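FOR IMMEDIATE RELEASE

Pandinetti Opens Hair Accessory Sorting Tables at Estby Store

ESTBY, February 17, 2026 – Pandinetti, a retailer of hair accessories and small personal goods, today announced the opening of a sorting and selection area at its Estby store. The area allows customers to handle hair ties, coils, and scrunchies before purchase and to assemble mixed sets of their own choosing. It replaces the wall of sealed packets that has stood at the front of the store until now.

The new area occupies the former stockroom and is furnished with round tables, each dressed with a cloth and supplied with open trays. Accessories are offered singly. Customers may fill a small pouch from any of the trays and pay one price for the pouch, whatever the mix of styles inside it.

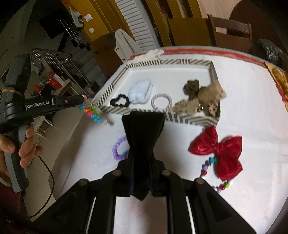
Pandinetti has carried single hair ties at its Dobson store for several seasons, and sales there have shaped the Estby range. Customers in Dobson asked most often for variety within a single purchase, in place of a packet of identical bands. The trays are stocked accordingly: a black wavy tie may share a corner with a fluffy pale puff and a pinkish-mauve coil, and multicolored beaded ties in turquoise-blue, orange, hot pink, and lime green are offered alongside plainer pieces. Low tray walls keep the accessories together and leave them easy to reach, including for younger shoppers. Plain white tray interiors were selected so that pale and dark items can both be picked out without difficulty.

The opening range consists of 44 styles, of which 35 are new to the Estby store. The remaining styles have been carried over from the packet display and will be sold singly for the first time. Staff will sort and refill the trays before opening and again in the early afternoon. Items that have been stretched or marked will be removed from sale during each refill.

Fittings for the area, including the tables and shelving, were supplied by Vosevow, which also furnished the Dobson store. The work was completed in February without interruption to regular trading hours. Reserve stock is now held in drawers beneath the rear shelving, with space for up to 1,000 individual pieces.

Customers who prefer packaged goods will continue to find them near the register. Gift packets, brushes, and combs are not affected by the change, and existing store credit may be used toward pouches. Returns of unused single items will be accepted with a receipt under the company's standard policy. For reasons of hygiene, accessories that have been worn cannot be returned.

Pandinetti also plans to hold 2 set-making sessions for families at the Estby store this spring. Places will be free of charge, and each child attending must be accompanied by an adult. Dates and booking details will be posted at the store entrance.

About Pandinetti

Pandinetti sells hair accessories, combs, brushes, and small gifts through its stores in Dobson and Estby. Requests for further information, product samples, or store visits by members of the press may be made at the service desk of either location.

###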